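Laundry & Linen > Knitwear > Folding and Storage

Kitchen Laundry Workshop Storage Search

We use cookies to remember your region and units. Accept / Manage

Folding ribbed and striped knits on a flat surface

Knitwear should be stored folded. Hanging puts the full weight of the garment on the shoulder area, and over a season this stretches the neckline and leaves points where the hanger ends sat. The procedure below is for a long-sleeved crew-neck sweater in a light or medium gauge. Heavy cable knits are covered separately under Bulky Items.

Surface

Any flat surface wider than the body of the sweater will do. A bed is too soft for accurate folding: the mattress gives under hand pressure and the side folds drift. A desk or kitchen table is better. The sleeves do not need to be fully supported, as they are brought in over the body at the second step. Wipe the surface first and check it for rough edges, which will catch a loop in fine-gauge cotton or merino.

Clear enough space for the torso and one hand's width on either side. Items at the back of the desk can stay where they are.

Laying out

Place the sweater with the hem nearest you and the neckline away from you. Hold the hem at both side seams and give one short pull toward yourself to align the front and back panels. Do not pull on the sleeves to straighten the body. Smooth from the centre of the chest outward with flat palms, then from the chest down to the hem.

Horizontal stripes are useful as a gauge. If the stripes run level from one side seam to the other, the body is square. If they bow or slope, one panel has shifted and the fold will come out skewed. Correct it at the hem before going further. Ribbed fabric tends to spring back, so small ripples in the lower half can be left; they flatten under the first fold.
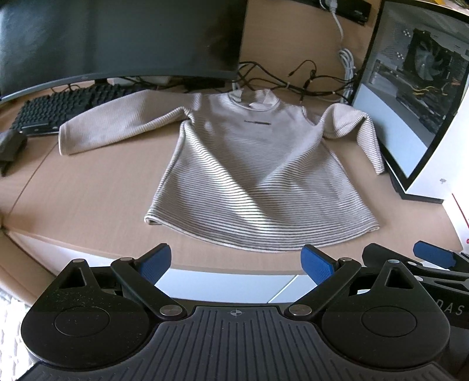

Fine-striped sweater laid flat, hem toward the front of the desk. One sleeve out, one bent down beside the body.

A sleeve that bends down beside the body should be lifted at the cuff and shoulder together and laid out to match the other. Turned-back cuffs should be unrolled at this point. A cuff stored folded will hold the crease, and in rib it takes a wash to remove. Where a hem corner curls, uncurl it and hold it flat under the palm for a few seconds.

Folding

1. Turn the sweater face down, keeping the hem toward you.
2. Fold one side in toward the centre, taking the fold line from mid-shoulder to hem. The sleeve will cross the body.
3. Fold the sleeve back down so it lies parallel to the side fold, with the cuff pointing at the hem.
4. Repeat for the other side. The two sleeves should lie beside each other without overlapping at the cuffs.
5. Bring the hem up to just below the collar. For a shallow drawer, fold in thirds instead.
6. Turn the bundle over so the neckline is uppermost.

If the chest carries a print, keep the cross fold below it. Repeated folding through a printed area cracks the ink. With a small print close to the neckline, folding in half clears it; folding in thirds may not, and should be tested on the garment before the whole stack is done.

Folding board

For a uniform stack, cut a board from stiff card, 20 cm wide and 30 cm long, and lay it on the back of the sweater with the short edge at the collar. Fold the sides in over the board, slide it out, then make the cross fold. Monique Rolland, who maintains the linen pages on this site, uses a board with rounded corners for fine knits. Square corners can snag when the board is withdrawn.

Storage

Stack no more than 2 heavy sweaters on top of a light one. In a drawer, bundles can be stood on edge with the fold upward, provided the row is full enough to keep them from slumping. Drawers of the Nutby and Prindby type take a bundle folded in thirds; measure the internal height, not the front panel.

Garments going away for the summer should be washed and completely dry. Allow a full day flat after they feel dry to the touch. Cotton storage bags are preferred to sealed plastic. Replace cedar blocks or sand them lightly when the scent fades.

Refolding

Sweaters in long storage should be taken out in January and refolded with the cross fold moved a few centimetres up or down. Charoen Paisan wrote in to suggest alternating halves and thirds from one refold to the next, and this works equally well. Set creases can be relaxed with steam held clear of the fabric. Do not press ribbed knit with the iron plate; it flattens the rib permanently, and the colour of pale yarns may yellow.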